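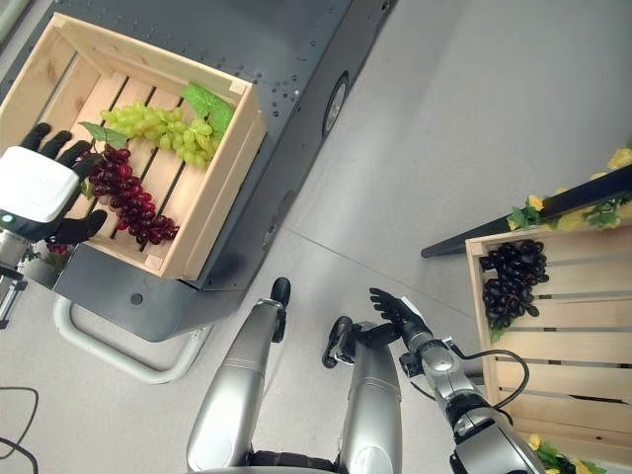 Chapter 2
How an Airline Decides the Price of a Seat

Two passengers sit side by side on the same flight. One of them paid 157 dollars and the other paid 461. They receive the same sandwich and they land at the same minute. Students who meet this fact for the first time often think that somebody has made a mistake. In this chapter we shall see that the difference is made on purpose, and we shall learn the main tools with which it is made.

2.1 The seat that cannot be stored

A shop that does not sell a coat on Thursday can sell it on Friday. An airline does not have this possibility. When the door of the aircraft is closed, each empty seat has lost its value for ever. At the same time, most costs of the flight are already fixed: the crew, the landing fee and the greater part of the fuel must be paid whether the cabin is full or not. For this reason the airline may accept a low fare from one traveler, if the seat would otherwise stay empty.

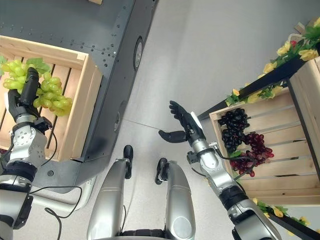 The difficulty is that the airline does not know in advance which seats will stay empty. If it sells too many cheap tickets in September, there will be no place left for the business traveler who calls two days before departure and is ready to pay much more. If it keeps too many seats for him, and he does not come, the money is lost as well.

2.2 Fare classes

To handle this problem, the seats are divided into fare classes. These should not be confused with the cabins. In one economy cabin there can be many fare classes, each with its own price and its own rules about changes, refunds and baggage.

Let us take the small airline Javham, which we will follow through the whole chapter. Its pricing manager, Beathag Haldane, opens the sale of a new route with 30 seats in the lowest class. When these are sold, the class is closed and the next one becomes the cheapest on offer. If a group cancels, she can open the lower class again, so the fare may also go down.

Before you continue, please write down the last ticket you bought, the price, and how many days before the journey you bought it. You will need this note in section 2.4.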